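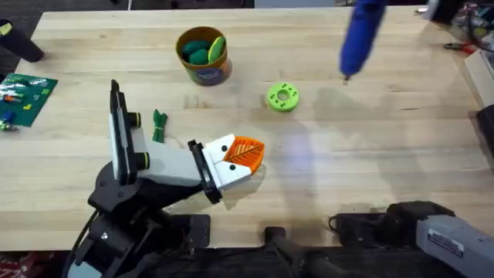
Both arms at the Grovgate bench, with the green ring on the wood.

News from the software side: Famness learns to wait its turn

Well, it has been a busy August, and those of you who stopped by in the evenings will know that most of it went into a piece of software with no buttons and hardly any screen. Famness is our planner, the program that decides which arm goes where and when, and until this summer it had a rather simple idea of sharing. It planned one arm's whole motion, treated that as a moving wall, and then asked the other arm to find a way past it. You can do an awful lot with that (we did, for a long time!), but it meant the second arm always got the leftovers, and now and then it got nothing and simply sat there.

The new version plans for the two arms together, in short stretches, and is allowed to change its mind at the end of each one. We keep a little table of reserved space over the bench, so an arm asks for the region it wants, holds it for as long as it needs, and gives it back. If both want the same spot, the one that is already holding something goes first. That last rule took us three long evenings and a good deal of cold pizza to agree on, and I still think there's a better one out there, maybe something based on how much travel each arm has left.

For anyone who likes the nuts and bolts, each stretch gets a planning budget of up to 300 milliseconds. If Famness hasn't found something by then, both arms finish the motion they are on and hold still while it tries again from where they are. The old version would sometimes think for so long that the picture it was planning from had gone stale, which led to some very confident reaches toward places where a part used to be.

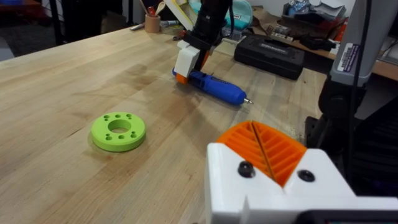 Vasco Prata wrote in after the last issue to ask whether all this wouldn't be simpler if we dropped the reserved regions and just checked the two arms against each other at every control step. He has a point, and he makes it kindly, with a page of sums attached. A plain distance check is much less code. What it doesn't do is look ahead, so it will stop a collision very nicely and then leave both arms stopped, nose to nose, with no idea who should back out. We run his kind of check underneath as a last line of defense, and the planner sits on top of it. Vasco, I owe you a proper answer by mail and it is half written, I promise.

The other half of the work was in Azevedo, the perception package. A round part sounds like the easiest thing in the world to find, and its center really is. The trouble begins when you care which way it's turned. A ring with a circle of holes looks very nearly the same after a small rotation, and our old pose estimator would pick one answer in one frame and a different, equally good answer in the next. Famness took each of these as real movement and dutifully replanned the grasp, so the wrist would twitch back and forth in a way that made visitors laugh and made me want to go home.

Azevedo now keeps a list of the symmetries for each part and hands over the whole family of matching poses at once. Famness picks whichever one costs the wrist the least turning and sticks with it until the part is let go. We also mask out the gripper's own fingers in the wrist view. They take up a good bit of it, and the segmentation used to fold the orange ridges into whatever was being reached for. The mask has to be remade whenever the fingers are changed, so please, please run the mask script after you swap a set. It's in the tools folder and it prompts you for everything.

We replayed 2000 saved planning requests through the old and new versions before switching over, and 62 of them came back with no plan at all from the new one. I've been going through those by hand. Most are cases where the start position was already inside the other arm's reserved region, so the request was refused before it was even looked at. There's a fix on a branch that lets an arm leave a region it never asked for, as long as it moves outward, and I'd be glad of a second pair of eyes on it.

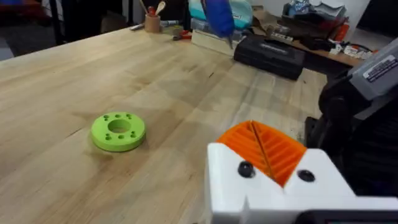 One reader would like to know when Cokance will be able to open the new logs, and says that a replay with the timeline missing is about as much use as a cookbook with the oven temperatures torn out. Fair enough! Cokance reads the joint tracks and camera streams already, but the region table is a new message type and the viewer skips over it without a word of warning. I have a rough version that draws the reservations as shaded boxes over the bench, one color per arm, and you can scrub back and see who was holding what. It gets slow on long recordings and the boxes flicker when a region is renewed, but it does open the files. Ask me and I'll send you the build.

If you are updating your own setup, update Azevedo first and Famness second. The new planner expects a list of poses and will refuse a single one. Old configuration files still load, although the setting for arm priority is ignored now and you can delete it. The region sizes are in the bench file, and ours are on the generous side, so do try smaller ones and tell me how you get on. Notes on the mask script and the branch with the outward-move fix are both linked from the Grovgate software page, and comments are welcome in either place.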